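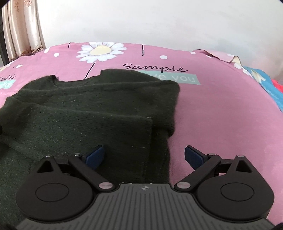
The Long Life of a Wool Sweater

In the town of Tovero, the cold arrives early and people take their sweaters seriously. My grandmother had 4 of them for her whole adult life, and when she died, 3 were still good to wear. I have the fourth one also, with the elbows gone, and I did not find the courage to throw it away.

I thought of her last January, when I went to visit the mending room of Mavamden. It is a small workshop on the upper floor of an old spinning mill, and it receives almost 1,000 knitted pieces in a year. They come by mail, in shoe boxes and in bread bags, often with a letter inside. One letter was five pages long and only the last line spoke of the hole.

The workshop is the idea of Evaristo Zuccaro, who was a machine knitter at the mill until it closed. He is a man of few words and he does not like the word "vintage." For him a sweater is either in use or it is waiting.

"People wash too much and they rest too little," he told me, and it took me a moment to understand that he was speaking of the wool. A fiber that was stretched all day at the elbow needs a day or more to come back. If you wear the same sweater from Monday until Saturday, it will become tired in the places where you bend.
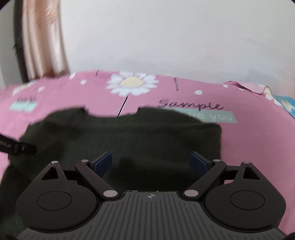
Sveva Rinaldi
Contributing writer

The second enemy is the hanger. A heavy knit pulls itself down with its own weight, and the shoulders take the form of two small horns. In the mending room everything is kept folded, on open shelves of pine, with not more than 5 pieces in one pile. The heaviest goes at the bottom. Between the piles they put cedar blocks from a sawmill in Trumport, which must be sanded a little each season or they lose their smell.

About pilling, Zuccaro is more relaxed than I expected. The small balls come from short fibers that work their way out, and a new sweater makes more of them than an old one. He takes them away with a comb, always in one direction, with the knit supported by a flat surface. He never pulls them with the fingers, as I have done all my life.

The darning itself is slow. I watched one cuff for most of a morning. The yarn is chosen near the window, and if the exact color does not exist any more, they take one that is a little darker, as it will fade. For thick country knits they use a two-ply called Longo, which a neighbor still spins in small quantity.

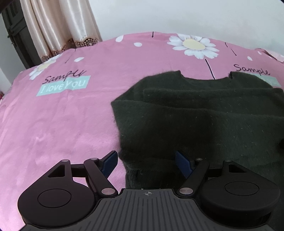
How often should a wool sweater be washed?

Two or three times in a season is enough for most people, if it is aired after each wearing. Use cool water and a small quantity of wool soap, press the water out in a towel, and let it dry flat, away from the radiator.

Before I left, I asked if my grandmother's elbows could be saved. Zuccaro turned the sleeve inside out, looked at it for a long time and asked who had made the first repair, the one under the arm. I had never seen it. He wrote my name on a paper label and told me to come back in the spring.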